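Gravel Season in Plarncombe

The village of Plarncombe begins where the asphalt stops. After that it is stones, all the way between the houses, and the people who live here can tell you who is walking outside only from the sound.

I came in December to write about small roads, and I stayed longer than I planned. Rocío Lozano, my host, is 37 and has lived on this road since her school years. She spoke of it as one speaks of a difficult uncle. "Every winter it wants something from us," she told me.

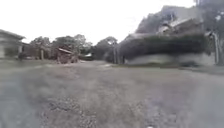
What it wants, mostly, is more gravel. Last year the village paid for 300 sacks, and the neighbors spread them by hand, with rakes and two old wheelbarrows. Rezaul Matubbar kept the list of who came. He still has it in a drawer – he showed me twice.

Some families would like asphalt. Others say that cars would then go too fast, and that the grass on both sides would become parking. I walked up and down in the mornings and could not decide. The low roofs, the little reddish-brown shed, the green along the stones: I had become used to them.

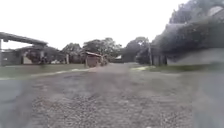
Where the Stones Come From

The quarry at Ernodness is a half hour away by truck. Ghizlane Nasr drives there in spring, when the price is lower, and she chooses the mix herself. Too much fine sand, she says, and the first rain takes it down to the river.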